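Island Places: History, Geography and Visitors
Handout 6: The Vemthorpe Islands
Instructor: Emiliano Mansilla

Read this before class and bring it with you. The map quiz has moved to February, so you may stop looking worried.

1. Where we are

The Vemthorpe Islands are a group of two inhabited islands, Brovura and Jera, plus a scattering of rocks that appear on the map mainly to annoy sailors. Brovura is the larger and has the harbor, the courthouse and the only traffic light. Jera is lower, greener and convinced that it is better looking. The channel between them is called the Ojo, after the round patch of dark water in the middle where the seabed drops away.

The ferry crosses the Ojo in 60 minutes. The timetable says so, and the timetable has said so through three different ferries, one of which was powered by sail.

Brovura's highest point is Signal Hill, at 261 meters. Older guidebooks call it a mountain. Please don't do this in your papers.

2. Settlement

The first permanent villages were on the east side of Brovura, where a reef breaks the swell and small boats can be pulled up on sand. People fished, grew root crops and traded salt. Jera was settled later by families from the same villages, who left after a quarrel over grazing. Both islands tell the story of the quarrel, and in each version the goats belonged to the other side.

Salt mattered more than the tour guides let on. The flats on southern Jera were worked every dry season, and the salt went out in woven sacks to mainland fish markets. When you walk the flats today you can still trace the low clay walls between the pans. Note the word "trace." Students who step on the walls will be introduced to the landowner.

3. Harbor rule and after

Outside traders took over Brovura harbor and taxed everything that went through it. They built the customs house, the sea wall and a governor's residence with a ballroom, on an island with very few people willing to dance with the governor. Jera had no harbor deep enough to be worth taxing and was left mostly alone. A fair amount of later politics comes out of that one fact.

When the traders' charter ran out, the two islands formed a single council. The agreement is two pages long. Page one joins the islands. Page two deals entirely with the ferry.

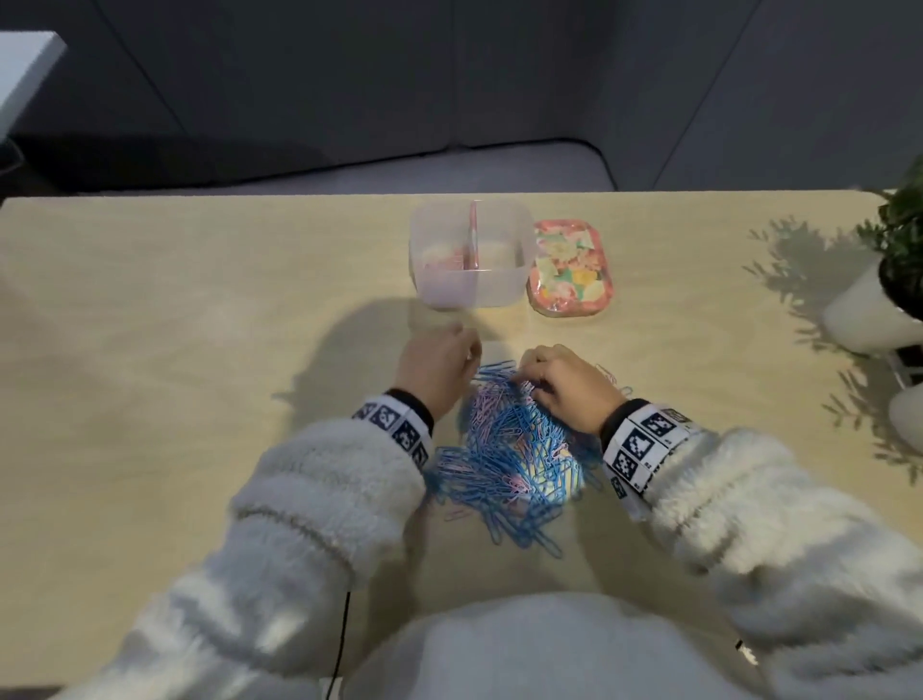
Why is the council on Brovura if Jera was never really governed from there?

The customs house was the only public building with a roof large enough to meet under, and the first session was held in the rainy season. The agreement allowed for a move to Jera later on. It is still allowed for.

4. Language and food

Islanders speak one language with two accents – three, if you ask anyone on the north shore of Jera. Place names are the best evidence for early contact, so learn the list at the back of the reader. Harbor words (rope, debt, anchor, fine) are mostly borrowed. Words for weather and relatives are mostly not.

The dish to know is salt fish with green banana. On Brovura it is served with lime, on Jera with a hot pepper relish. Restaurants that cater to cruise passengers serve it with fries, and we will discuss this under "cultural change."

5. Visitors

Tourism now brings in more than fishing. Most people stay on Brovura, take the morning ferry to Jera, photograph the salt flats and are back for dinner. Jera gets the footprints and Brovura gets the hotel tax, an arrangement that the old harbor traders would have recognized.

The guest house rule on Jera limits any new building to 100 beds. Look closely at how the rule defines a building. One developer certainly did, and put up several of them joined by covered walkways.

Terms to know: fringing reef, salt pan, charter, channel, day visitor, bed limit

For next time

Read chapter 4 of the reader, including the footnotes, where the author keeps the good material. Write one page on this: who gained from the ferry clause, and who thought they had? Double spaced, normal margins. I own a ruler.

Response papers are due December 23, 2024, by noon, in the box outside my office. The box has a lid. Put the paper under it.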